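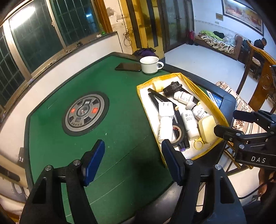
Reading a financial aid offer line by line

6 May 2020

An offer letter from a university usually arrives in two parts. The first confirms the place on the course. The second sets out the money, and it is the second that most families read too quickly. The figure at the foot of the page is often printed in bold and described as the total award. In most cases that figure mixes money that never has to be returned with money that must be repaid, and sometimes with wages the student has not yet earned.

The method set out in this article was developed for the spring advice evenings at Stirgate, where sixth-form students bring their letters and work through them with an adviser. It needs a sheet of paper, a calculator and the full text of the offer, including the notes on the back.

Start with the cost, which the letter may not show

Some letters give the full cost of attendance and some give only tuition. Before looking at the award, write down tuition, compulsory fees, accommodation, food, books and travel for one academic year. If the letter leaves a line out, the university's own fees page will normally supply it. Travel is the line most often missing. For a student going from Dutcombe to a campus a few hours away, four return journeys a year is a sensible working figure, and more if the halls close at Easter.

Accommodation needs care. A letter may quote the cheapest room on the list, and that room may be in short supply. Use the middle band unless a room has already been confirmed in writing. Check also whether the contract runs for the teaching weeks or for the whole year, as two rooms with the same weekly rent can differ greatly in total.

Sort the award into two columns

Draw a line down the page. On the left go grants, bursaries and scholarships. On the right go loans and anything that depends on paid work. Names are a poor guide. An "access award" can be a grant at one university and an interest-free loan at the next, so look for the words "repay", "repayable" or "advance" in the notes. If none of them appears and the meaning is still unclear, write to the finance office and keep the reply.

Take the left-hand column away from the full cost. The result is the net price, and it is the only figure that should be used to compare one offer with another. A university with higher fees and a larger grant may well come out lower than one with modest fees and no grant.

One case worked through at Stirgate this spring shows the effect. The first letter offered a bursary of £2,000 with no conditions beyond enrolment. The second offered a larger total, but most of it was a loan, and the true grant came to £600. On the printed totals the second offer looked better. On net price, once rent had been added to both, the first was cheaper by a clear margin.

Check what happens in the second year

Many awards are made for the first year only. Others renew, but on terms. The usual conditions are a minimum average mark, full-time registration and a fresh application each year by a stated date. Write each condition next to the award it belongs to.

A merit award tied to marks should be treated with some caution. Ask what share of holders keep it into the second year. Finance offices hold this figure and will often give it on request. Ask too whether one poor term ends the award at once or starts a period of warning. The Brirkham scheme, which covers several smaller colleges, allows a single term of warning before payment stops. Its terms are printed in full with the letter, and other providers could usefully copy the layout.

Where an award is fixed in cash and fees are expected to rise, its value falls each year. Work out the net price for every year of the course, using last year's rise if no better figure is available. It takes a few minutes and can change the order of the list.

Outside scholarships and how they are set off

A student who wins money from a local trust or an employer must usually declare it. Universities differ in what they do next. Some reduce the loan first, which leaves the student better off. Others reduce their own grant by the same sum, so that the outside award makes no difference to the net price. The policy is seldom in the letter. The Ruangrit fund, which supports students in design and engineering subjects, pays in 2 instalments and will move the second to a later year where a university would otherwise cut its grant. Other funds may agree to the same if asked before the first payment goes out.

Work and its limits

Wages from a campus job belong in the right-hand column, and it is safer to leave them out of the calculation altogether. An offer of eligibility for work is not an offer of a job. Where posts are available, pay tends to arrive monthly in arrears, while rent is due at the start of term. The present closure of many campuses also makes it hard to say how many of these posts will exist in the autumn.

Asking for a review

Most universities will look again at an award if the family's income has changed since the form was sent in. Reduced hours, the loss of a job and new care costs all count. The request should be short, should state the change and the date of it, and should come with papers that prove it - payslips, a letter from an employer or a benefit notice. A rival offer can be mentioned, but it carries less weight than a change in income. Reviews at this time of year take roughly 25 working days, and a deposit may fall due before the answer arrives. Ask for the deposit date to be moved, and get the new date in writing.

Deposits and dates

Record three dates for each offer: the reply date, the deposit date and the last date on which the deposit can be refunded. A number of universities have moved their reply dates to June this year, but accommodation offices have not always followed. A student who waits for the later reply date may find that the room deadline has passed. Check the two separately, and file the confirmation emails with the worksheet.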